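Moldovan trims the range, and the Ziveo gets a longer tail
March 20, 2026

If you've been waiting on news out of the Moldovan shed, I finally have some. I spent most of yesterday on the phone and then drove out to Gronirside to see for myself, and the short version is that the Ziveo sidecar is staying in the catalogue, it's getting a bigger boot, and the old Lirkico single-seater is going once the last bodies are sold.

Settimio Marras, who runs the workshop, had a Ziveo body upside down on trestles when I walked in, so my first look at the new model was of its belly. The chassis is the same tube frame as before (thank goodness, the mounts on mine took me two weekends to get right and I'd hate to think of anyone starting over). What's changed is everything behind the seat. The tail has been stretched by 100 mm and the lid now hinges from the side, so you can get a decent-sized bag in without posting it through a slot like a letter.

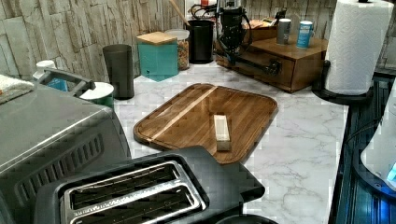

Will the new tail fit an older Ziveo?

Only if the body was made after the September change to the rear bulkhead. Earlier ones would need cutting and re-glassing, and Settimio says he'd sooner talk you out of it.

The seat width hasn't moved. It's still 482 mm at the hip, snug for a big bloke in winter gear and perfectly fine for everybody else. My wife has done plenty of long days in ours and her only grumble has ever been the footwell, which was always a bit short on padding. Good news there too! The new ones come with a thicker mat and a proper heel rest, and both can be ordered separately for older bodies. 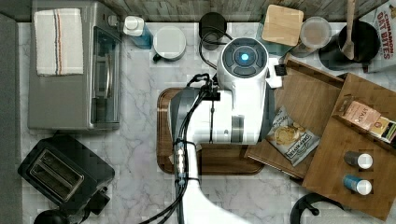
Boot space is the thing most of us argued about at the last rally, so I pushed for details. The floor is flat now, with the hump over the axle gone, and there's a raised lip the whole way round so your gear doesn't slide out when the lid goes up. Think of the dark wooden tray with the rounded corners on that marble-patterned counter, the way its rim stands up all round, and you've got the idea. Settimio tried a version with square corners first and the lining kept lifting in them, so rounded it is. A tonneau to match is on the way, in black only for now.

The Lirkico is a sadder story, at least for me. It was the first sidecar I ever rode in and I've got a soft spot for that silly pointed nose. But the mould is worn out, orders have dropped away, and the workshop needs the floor space. Anyone who wants one should ring soon. After that it'll be spares only, and Settimio has promised to keep windscreens and mudguards on the shelf for owners. I've asked him to hang on to the mould as well, and he laughed at me, but he didn't say no.

On bikes, the advice is the same as it's always been. The Ziveo is happy behind most mid-sized twins and up. I wouldn't go smaller with an adult aboard and luggage in the back, and now that the boot holds more I'd be even fussier about it. The brake on the sidecar wheel is still an option. Tick the box, is my view, especially if you live anywhere hilly. The polished trim is extra too, and looks lovely until you've had to clean road salt off it.
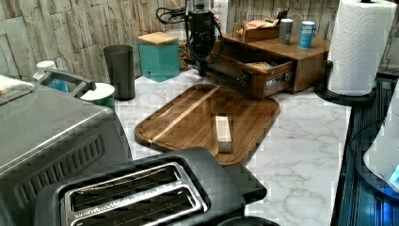 Colour matching is where the waiting time creeps in. Plain primer bodies go out quickest, and if you've got a painter you trust, that's the way I'd do it. Having the workshop match your tank means sending in a side panel, and a few people have been caught out by sending a panel that had faded on one side and getting back a sidecar that suits exactly half the motorcycle. Give them one that's lived under the seat if you can.

A deposit of $300 holds a build slot, and it comes off the final bill. The first two long-tail bodies are already spoken for, one of them by a couple planning to take theirs right across the country with a dog in it. I'm told the dog has been in for a fitting.

The workshop will have the finished demonstrator out for rides once the trim is on. I've put my name down, and I'll write up how it handles with a full boot when I've had my go.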